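Laneo Floor Cushion

We've been making the Laneo in our Wever workshop since June and I still haven't got tired of it! It's a big square floor cushion, 60 cm across and 9 cm thick, and it's meant for the sort of room where people end up on the floor anyway (playrooms, reading corners, that patch of carpet by the radiator).

The filling is chopped wool, so it gives a bit when you sit down and then holds you up nicely. Hubert Hofstetter stitches the corners by hand, and you really can feel the difference when you drag one across the room by its edge. Ours have been dragged a lot.

It's a good height for a low table too, with a number puzzle or a pot of tea on top.

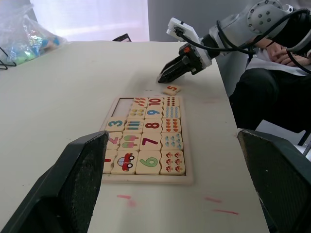
Covers and washing

The cover zips off along one side and goes in the machine at 40 degrees. Dry it flat if you can, and put it back on while it's still the tiniest bit damp – it goes on so much more easily! Colours are moss, rust, oat and a lovely inky blue.

Spare covers fit the older Haslinger cushion as well.

Weight limit for the carry handle: 72 kg. Please don't test it.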